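Film Set Safety Checklist with Inspector's Comments

Production: Tornness (horror serial, second block)
Production company: Sketitz
Location: Vellik Studios, Stage 4 and adjoining workshop
Date of inspection: 12 February 2018
Reference: 2484

This checklist was completed before the start of night shooting on the cellar and chapel sets. Each item is marked Pass, Pass with comment, Action needed or Not applicable. Items marked Action needed must be closed before cast are called to the stage. A copy stays in the production office and another goes on the board by the stage door.

1. Access and exits

1.1 Fire exits clear and unlocked: Action needed
The north exit was unlocked but two scenery flats were leaning across half of it. They were moved during the visit. The floor needs hatching tape so that it does not happen again.

1.2 Exit signs lit and visible from the set: Pass with comment
The sign over the east door cannot be seen from inside the cellar set once the ceiling pieces are in. Fit a second sign inside the set, out of shot. It may be covered for a take only if a fire marshal stands at the door.

1.3 Gangway around the set kept clear: Pass
Cable runs are ramped at both crossing points.

1.4 Maximum number on stage displayed: Pass
The limit is 200 including crew. The crowd scene in the chapel is scheduled well under this.

2. Electrical

2.1 Portable equipment tested and labelled: Pass with comment
One extension reel in the make-up area had a label dated May of the year before last. Taken out of use.

2.2 Distribution boards closed and guarded: Pass

2.3 Lamps fitted with safety bonds: Pass
All hung lamps checked from the walkway. Barn doors are bonded separately.

2.4 Practical lamps on set: Action needed
The wall lanterns in the cellar have been rewired by the art department. The work looks tidy but there is no test record. Test all of them and file the sheet before they are switched on again.

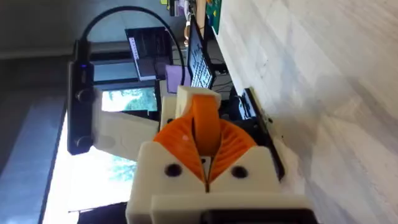 3. Smoke, haze and flame

3.1 Data sheets held for smoke fluid: Pass
Saludo water-based fluid only. The older drums at the back of the store are not to be used on this production and should be sent back.

3.2 Detectors isolated under permit: Pass with comment
The permit form covers isolation and the name of the person on fire watch, but has no space for the time of reinstatement. Write it in by hand until the form is changed.

3.3 Ventilation between takes: Pass
Dock doors open and extraction on for at least 30 minutes after each heavy smoke sequence. The first assistant director has this on the schedule.

3.4 Candles in the chapel: Pass with comment
Real flame is limited to the altar group. All others are battery types. Extinguishers are in place on both sides. The altar cloth has a flame-retardant certificate, but the curtain behind it does not. Treat it or move it back.

3.5 Naked flame near cast in wigs or prosthetics: Action needed
The risk assessment mentions costumes only. Add wigs, adhesives and removal fluids.

4. Working at height

4.1 Scaffold tag current: Pass

4.2 Bell tower platform guard rails: Pass with comment
The rail on the camera side lifts out for the wide shot. Anyone on the platform while it is out must be clipped on – this includes the focus puller and anyone dressing the set.

4.3 Ladders tagged and stored: Pass

5. Stunts and effects

5.1 Cellar stair fall: Pass
Padding is fixed under the carpet on the lower treads. Rehearsal at half speed is listed on the call sheet.

5.2 Trapdoor: Action needed
The catch holds, but there is no second lock. Fit a drop bolt. Until then the trap is to be boarded over and marked.

5.3 Stage blood on floors: Pass with comment
Very slippery on the painted flagstones. Mop and dry between set-ups. Cast in bare feet should be walked through the route first.

5.4 Blank-firing weapons: Not applicable
None in this block.

6. Welfare

6.1 First aider on stage for all shooting hours: Pass

6.2 Drinking water and warm area for night work: Pass with comment
The heaters in the green room trip the circuit when the urn is on. Move the urn.

6.3 Break between wrap and next call: Pass
Checked against the schedule for the full block.

Actions outstanding

1.1 Tape and keep clear – stage manager
2.4 Lantern tests – electrical department
3.5 Risk assessment – hair and make-up with the safety adviser
5.2 Drop bolt – construction

The stage will be looked at again once the construction department confirms the trapdoor is done. Comments marked Pass with comment can be dealt with during the working day and do not hold up the call.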